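Notebook - suturing bench, February, started 9.40

Tissue block 111, out of the Ustine cold box. Aim for the morning was the running closure on the second cut, then a look at how the surface behaves under the lamp once there is blood on it. Thread is the dark stuff from Otard, same reel as the last three entries. Curved needles, the small size.

Let the block stand with the cover on while I cut thread. Lengths were too generous last month and the tail kept finding its way back under the needle, so these are shorter. Wrote 1465 on the lid of the thread tin, which is the reel number, as the label has come off again.

Lamp set to the middle step. At the top step the pale part of the tissue goes white and the stitches over it are hard to judge. At the bottom step the edges are too dark to park a needle in and find it again. Middle is a compromise and I would still like the Chauvin lamp back from repair.

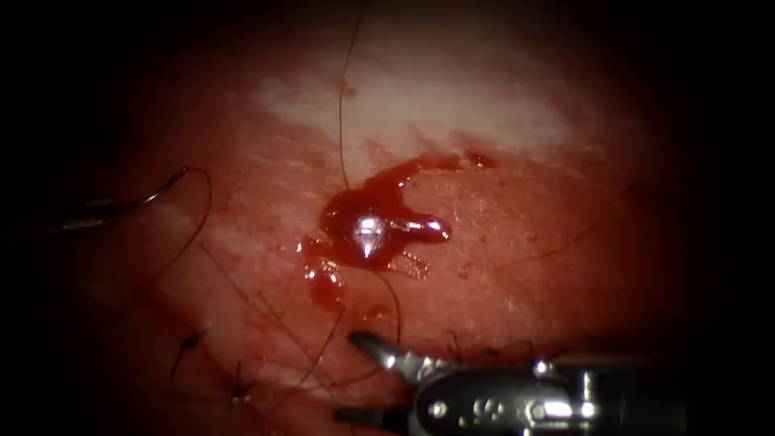
Started with the needle held about two thirds of the way back from the point, as agreed. The bite wants to be square to the cut. If it goes in at a slant the thread lies across the seam and drags on the next one, and then the whole row leans. I have done this often enough to know by the third stitch whether it is worth going on.

Tails: we still have no rule for these. The Zirkum sheet says trim short but gives no length. I would rather have them all the same, whatever it is, because uneven ends catch the loop when it is being drawn over. To be settled before the next block. 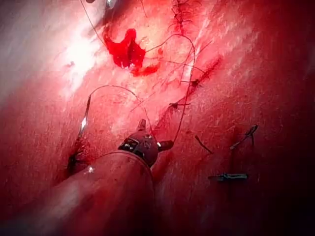 Closed row with cut ends, open cut to the lower right of it, blood near the top.

Notes on blood. It hides the thread more than it hides the needle. A dark thread going into a dark pool is simply gone, and the only way to follow it is to find where it comes out and work back. Considered swabbing between every stitch. It costs time, and the swab pulls at the thread, so for now swab only when the entry point can't be found.

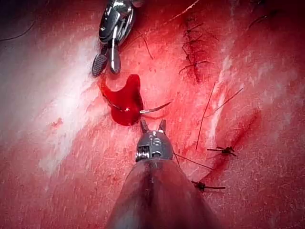

Needle handling needs a line of its own. A curved needle should be taken up on its body and never by the point, and that means knowing which way the curve runs before closing on it. With the needle coming out of the right side of the pool, only a thin piece of silver shows clear of the blood, tip up and to the right, and the rest of the curve has to be guessed. Approach from above with the jaws open, pause, then close. Anyone who grabs straight away will turn the needle over.

Thread tension next. Draw through in one slow pull, keep the loop high and wide, and don't let it settle on the tissue until the needle is where it is wanted. Small loops twist. A twisted loop can be saved but it takes both hands' worth of attention and the other side of the cut opens up meanwhile.

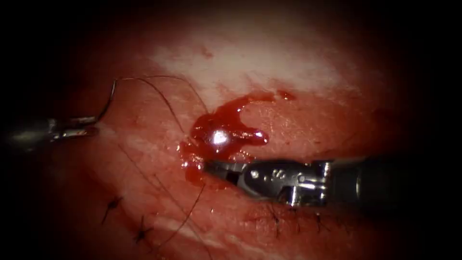 Same goes for the last throw of a knot, where it is tempting to hurry.

To do:
Decide tail length and write it on the Zirkum sheet.
New label for reel 1465.
Ask Chauvin about the lamp.
More swabs, the small ones.
Block 111 back in the Ustine box, lower shelf, cover on.

Stopped 12.15. Tin and spare needles are in the left drawer.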